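Progress report, second reporting period
Project: Learning household wiping tasks from first-person recordings
Prepared by the Cliner project group for the Postach program office

Summary

Work in this period moved from collecting recordings to training on them. The kettle-wiping set is closed at 3,014 labeled segments. We trained two versions of the policy, one with contact labels and one without, and ran both on the two-arm bench at Pirihi. The version with contact labels did better on the curved side of the kettle and no better around the handle. Two items from the work plan are late and are covered further down.

Collection

The work plan asked for recordings made in ordinary working places with the person's own way of doing the job left alone. We gave no script beyond the name of the task. The person wipes the kettle, handles the base and tray as they see fit, and stops when they think the job is done. The small shop site gave us most of what we wanted: a low table, a lot of goods close by on every side, and a polished metal kettle that is hard for any vision system.

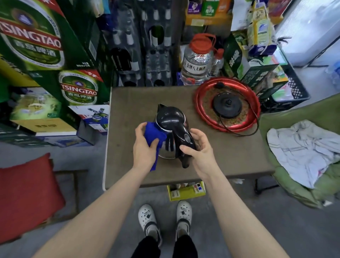
Segments are cut at changes of grip. A new segment starts when either hand lets go, takes hold, or shifts to a different part of the object. We first tried cutting at fixed lengths, and the labelers disagreed with each other too often about what a segment contained. Cutting at grip changes takes longer per recording but the labels hold up on a second pass.

Each segment carries four labels: which hand holds, which hand wipes, what part of the object the cloth is on, and whether the object is resting on something or held up. The last one was added during this period. Without it the model mixed up wiping against a support with wiping in the air, and the two call for very different holding force.

Reflections

Polished steel remains the main source of error in the object tracker. The side of the kettle shows skin, cloth and whatever else is nearby, and the tracker would sometimes follow a reflected hand as if it were a real one. We now mask the metal body before hand tracking and put it back for the contact step. This removed most of the false hands in the recordings we rechecked. It doesn't help when the cloth covers the edge of the mask, and those segments are still corrected by hand.

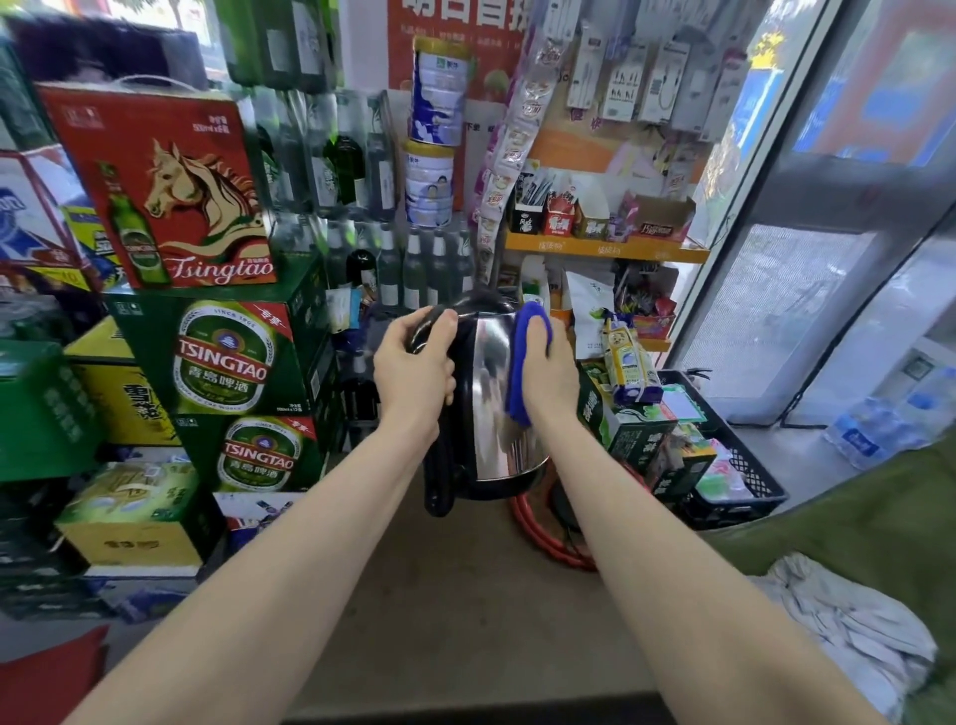 Does the policy need both hands to be in view the whole time?
It can manage short gaps. If one hand is hidden, the model carries its last known grip forward for 15 frames and then marks the segment as uncertain. Uncertain segments are kept in the set but left out of training.

Training and bench results

Both versions use the same network and the same training split. The only difference is the contact label. On the bench, the version without it tended to lift the cloth off the curved side partway through a stroke and come back down in a different spot. With the label, the strokes stayed on the surface longer and overlapped more evenly.

Around the handle, both versions stall. The wiping arm reaches the point where the handle joins the body and waits for the holding arm to turn the kettle, and the holding arm doesn't turn it far enough. People change their hold often at this stage, in small steps that our segment labels treat as one event. We think the labels are too coarse here and plan to split them.

Moving the tray is a separate task in the work plan. It uses the same recordings and needs no new collection.
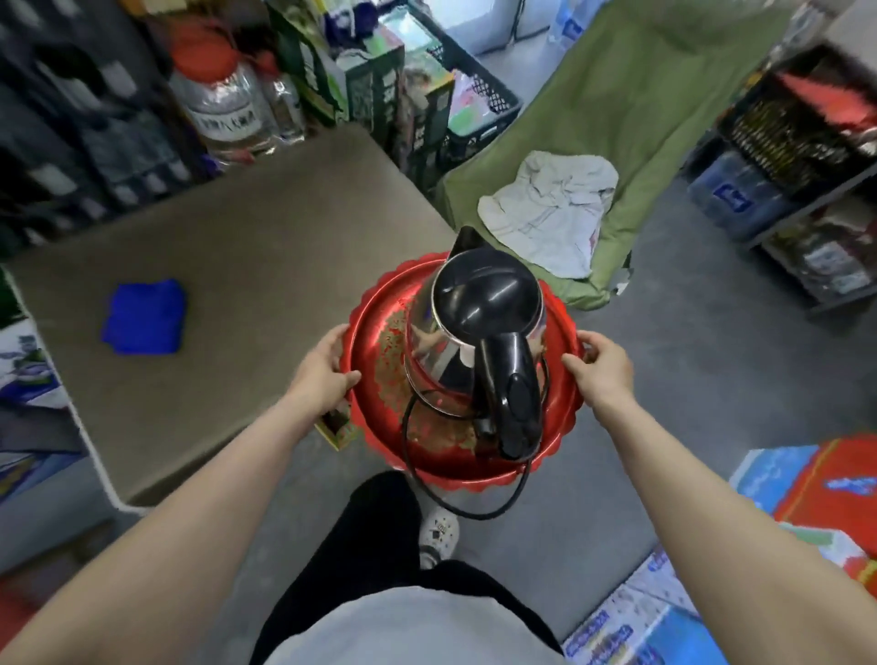 Tray segments have been labeled but not trained on. The hard part is the cord, which hangs and swings freely and is not modeled at all in the current simulator. Eteck is supplying a cord model under its part of the agreement. We received an early version and it runs, though too slowly to use in training. Until a faster one arrives, tray work will be limited to the bench with the cord taped down.

Late items

The force-sensing fingertips for the second arm were due in this period and have not been delivered. Bench runs were done with sensing on the wiping arm only.

The public release of the labels is also late. The labels are ready, but product names and packaging show up in the background of nearly every recording, and we are waiting for an answer from the program office on whether these have to be blurred. We would like that answer before we start the export, as redoing it would use up most of the storage budget.

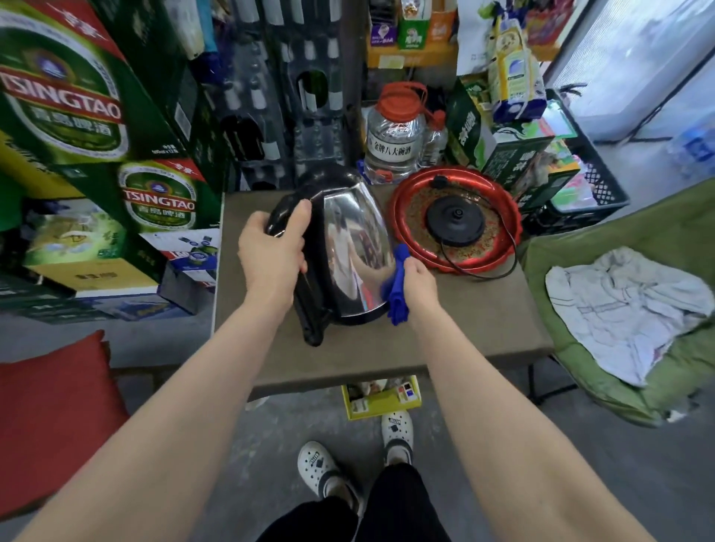

Pirihi, December

Plan for the next period

Split the handle segments into smaller grip steps and relabel them. Retrain the contact version on the new labels and repeat the bench runs with the same kettle, then with one that has a painted body. Fit the fingertips when they come.

No change to staffing or to the total budget is requested. We ask that the money set aside for a third collection site be moved to labeling, where the relabeling work will need it.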